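OK, I finally read the whole "reset your living room in 6 minutes" thing that everybody in my feed keeps passing around. I have some doubts. Thread, because I have a rug and opinions.

First, the number. Six minutes to do what? The post says "clear the floor." My floor on a Friday night is candy wrappers, bits of packing plastic, torn paper and whatever came in the mail. Getting the big stuff off takes two minutes. The scraps take the rest of the evening.

The method is from a newsletter called Drimcombe, written by a Marta Onyshchenko. She seems nice. She also seems to live in a house where trash arrives in one piece.

Her step one is "gather everything to the center." I did this. Now I had the same trash, closer together, and I still had to pick it all up. I've read it three times and I can't find what the gathering is for, unless you own a very big dustpan.

Step two is where she sends you off to buy the Buno floor caddy. Of course she does. It's a bucket with a divider in it. I have a paper grocery bag. It has no divider and it was free.

The post had 1,706 likes when I looked. I scrolled the replies for a while and most of them were people saying they couldn't wait to try it. Very few from anyone who had. That tells me something about cleaning advice in general.

My friend Mi-kyung Nam did try it, back in March, and she says it works great. She has hardwood. I'd like to see her do it on a chunky rug with a zigzag pattern, where a scrap of white paper lands on a white stripe and you don't find it until you step on it.

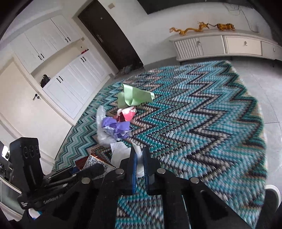
Do you need to get the small scraps up before you vacuum?

On a thick rug, get the long strips and anything plastic by hand first. Those are what wrap around the brush roll. Tiny crumbs of paper you can leave for the vacuum.

I learned the plastic part the dumb way. A piece of clear wrap went up into my old Moon upright and I spent an hour with scissors and a butter knife getting it out of the roller. The vacuum was never the same. It smelled like a hair dryer till the day I put it on the curb.

And that's another thing the post skips. She goes right from "gather" to "vacuum" with nothing in between. Lady, the in between is the job!

Somebody's going to tell me to get one of those rug rakes. I had the Prarnavo one. It's fine for pet hair. On crumpled paper it just pushes the paper along to the edge of the rug, and then you're bending down for it over there.

What I do now, for what it's worth. One bag for trash, one for paper that can be recycled. Plastic first, foil and shiny wrappers next, plain paper last. I start at the far side by the cabinets and work back toward the tile. Then I vacuum.

Shiny wrappers go in the trash bag, by the way. I keep seeing people toss them in with the paper. Check with your town, but mine won't take them, and the sticker on the bin says so in pretty big letters.

Time on that, since she started it with the numbers: 11 minutes the first night, 9 the next. I wasn't hurrying. I also wasn't filming myself.

One good tip from her, and I'll give her this one. Look at the rug from down low, with a lamp on to the side. The crumpled stuff throws a shadow and you can spot it on any color -- even the pieces that match the pattern. I tried it expecting nothing and found two bits of plastic I'd walked past all day.

So keep the lamp trick and skip the caddy. If you've done the full six-minute version on a real rug and it really took six minutes, reply and tell me what was on the floor when you started. I'm asking for a list.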